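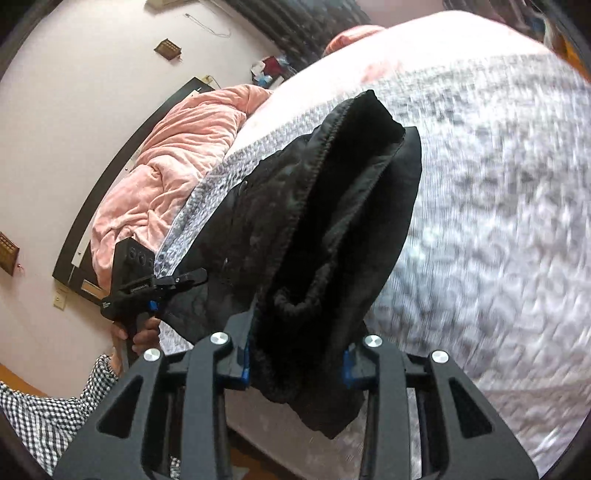 手持夹爪从两侧接近床上的一件黑色衣物。

朵斯顿家政服务引入Jotetti衣物整理系统 一线员工岗位同步调整

2021年10月7日，朵斯顿（Doston）家政服务公司宣布，旗下上门整理业务将分阶段使用由Jotetti开发的衣物整理系统。首批设备安排在普雷西茨（Presitz）服务中心，供该中心的整理组使用。

朵斯顿的整理组目前有118名员工，日常工作包括铺床、叠衣、换季收纳和衣柜归位。按公司9月完成的工时统计，叠衣和摊平衣物占去上门时间的很大一部分，也是员工反映腰部和手腕劳损最多的环节。新系统承担的正是这一段工作：把堆在床面上的外套、裤装和毯子拎起、摊开、对折，再交给员工检查和归位。

系统的动作来自员工的实际操作。参加项目的31名整理员在工作中使用手持夹爪，左右手各一只，像平时一样处理衣物，动作由设备记录下来，用于训练机械臂。到目前为止，已记录完整的整理过程1,588段，覆盖带衬里的外套、薄料衣物、绒面毯等品类。深色、带光泽的面料较难辨认边缘，绒面床品又容易与衣物粘连，这两类情况在记录中单独编组。

记录工作计入正常工时，按整理岗位标准计薪，另发每班100元的操作补贴。员工可以随时退出记录工作，回到原来的排班，补贴按已完成的班次结算。在客户家中记录须事先取得客户书面同意，未签同意书的住户不列入安排。

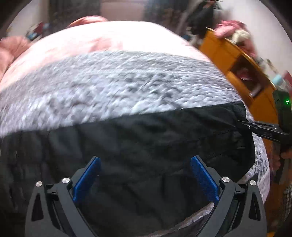 系统投入使用后，原来负责叠衣的员工做什么？
公司将这部分员工转到三类工作：检查机器叠好的衣物，处理真丝、针织等仍需手工整理的品类，以及与客户沟通收纳方案。转岗前安排带薪培训，原有工龄和基本工资不变。

设备的安装和维护由勒布伦（Lebrun）设备服务公司负责。每台机械臂配有急停按钮，运行时须有一名员工在场。机器夹取失败两次后自动停下，由员工接手，不再重复尝试，以免拉伤面料。交接班时，员工在记录表上填写停机次数和衣物品类，勒布伦的维护人员每周取走一次。

排班方式也有变化。过去整理组两人一户，一人叠衣，一人归位。使用系统的班次仍保持两人，但上门时长暂不缩短，多出的时间用于检查和学习操作。公司表示，试用期内不以机器的速度考核员工，也不因引入设备减少整理组的编制。员工对设备的意见由班组长汇总后交Jotetti，其中关于夹爪握把偏重、长时间使用手腕发酸的意见已经转达，改动后的握把将先在普雷西茨服务中心试用。

其他服务中心是否使用该系统，待普雷西茨服务中心试用期结束后再定。试用期间，现有客户的收费标准和预约方式不变，客户也可以在预约时选择全程人工整理。

关于朵斯顿
朵斯顿家政服务公司提供上门保洁、衣物整理和换季收纳服务，整理组由公司直接雇用。

关于Jotetti
Jotetti开发用于家庭和服务场所的衣物整理设备及配套软件。

媒体垂询请联系朵斯顿家政服务公司宣传部。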